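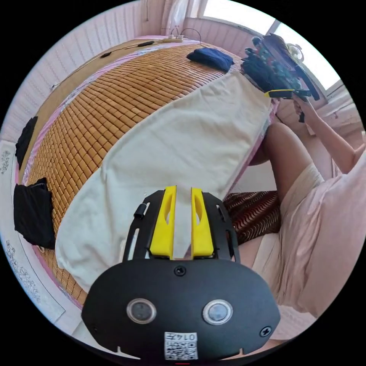
Thread count is a poor way to choose bed linen, and shops should stop printing it in the largest type on the packet. The figure measures how many threads cross a given area of cloth. It says little about the length of the fibre, the twist of the yarn or the finish, all of which affect how a sheet feels after a year of washing.

The count is also easy to inflate. A yarn made of several thin plies can be counted once or several times, depending on who does the counting. A sheet sold by Dullanard at 716 carries no note of ply. The plain percale from Jenedeck gives fibre type, weave and weight, and leaves the count to the back of the label. I know which label I would rather read.

Joaquim Pacheco, who bought linen for a Flasthorpe guest house for 26 years, ordered by weight and weave alone. His test was dull: wash a sample 56 times, then check the hems and the fold lines. Few buyers at home will do this, but a maker could do it once and print the result.

Weight per square metre, weave and shrinkage would fit on 3 short lines. A buyer could compare two sheets on that basis. The present label allows no such comparison.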